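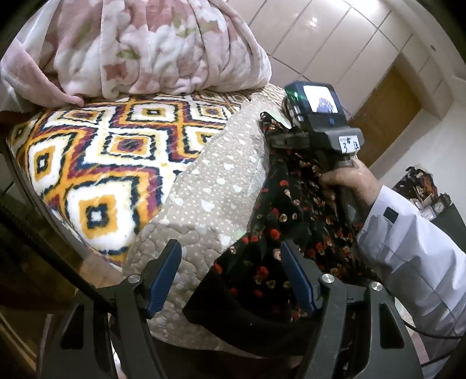 I am working with a small group at Skestmont on learning from human demonstrations for cloth handling. A person holds one gripper in each hand, does the task in a usual home, and afterwards we train a policy on the wrist views. No robot arm is needed for the recording. My question is about the background. In our bedroom recordings the cloth lies on top of other cloths, and nearly all of them have a pattern: the black one with small red roses is pinched between the blue pads, and directly below it there is a beige quilted one with dots and white hearts, and then a blanket with diamonds. For a human this is easy. For our policy I am not so sure.

We have 2723 demonstrations in total. The task is to pick up a garment by two points, lift, and fold it once. When we test on a bed with a plain sheet the policy misses the first grasp in 18 out of 100 trials, which I can accept for the moment. When we test on a patterned bed it often closes on the wrong layer, or it takes garment and blanket together. The lifting after this looks quite normal, so the policy does not seem to notice its mistake.

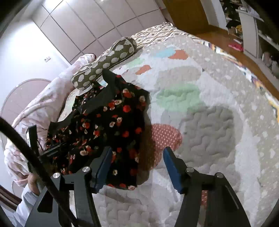 My colleague proposes to record everything again on a plain table, with one cloth only, and to add artificial backgrounds later by computer. I am against it, but I have no strong argument. I feel that the soft mattress is also a part of the problem. On a hard table the finger stops when it touches the surface, and on a bed it sinks in and the lower layer comes up with it. A changed background colour does not give you this.

So I would like to know from people who have done this: is it better to keep the patterned beds in the training data, or to begin with clean data and mix the difficult data in afterwards? And is there some way to label which layer was grasped, without watching every recording by eye? We record 30 frames per second and it is very tiring work.

I have read the Preria notes on folding towels, but they use only white towels on a grey table.

Thank you in advance, and excuse my English.

quiltlayer
Share (4) Comments (2)

hemline_first

Keep the beds. We did the clean table thing for a summer and the policy was lovely on the clean table.

Longer version. You have two errors mixed together and I'd separate them before recording anything new. One is visual: the network can't tell where the garment ends. The other is contact: it picks the right edge but goes too deep and takes the layer underneath as well. Take your failed trials from the patterned bed and sort them by where the fingertips were just before closing. If the tips were at the garment edge, it's depth, and new backgrounds won't help you. If they were somewhere off in the blanket pattern, it's visual, and there your colleague has a point.

A cheap test for the same thing is to put the plain sheet over the patterned blankets and run again. The softness stays nearly the same and the pattern is gone.

For the mix, we trained on everything from the start and drew the hard recordings twice as often. Starting clean and adding the hard ones later gave us no benefit, though our set was smaller than yours, so don't take that as law.

Comments (2)

quiltlayer: Thank you, the sheet over the blankets is a very good idea and I am a little ashamed that I did not think of it. We will do it with 2 garments first.

hemline_first: Use one with a pattern and one without, otherwise you'll wonder later.

Share (11)

destton_user

On labelling: don't label whole videos. Take one frame just after the fingers close and one at the top of the lift, and show only those to the person. It goes quickly. The Ó Flaithearta project has a small script for cutting frames at gripper closing, it reads the finger width from the log. I only used an old version, and it went wrong when the person closed the gripper twice, so check some by hand.

Also maybe your gripper is just too wide for thin cloth? Ours was.

Share (1) Comments (0)

Search this site Type your words Go

Contact us Copyright Destton Community Help Back to top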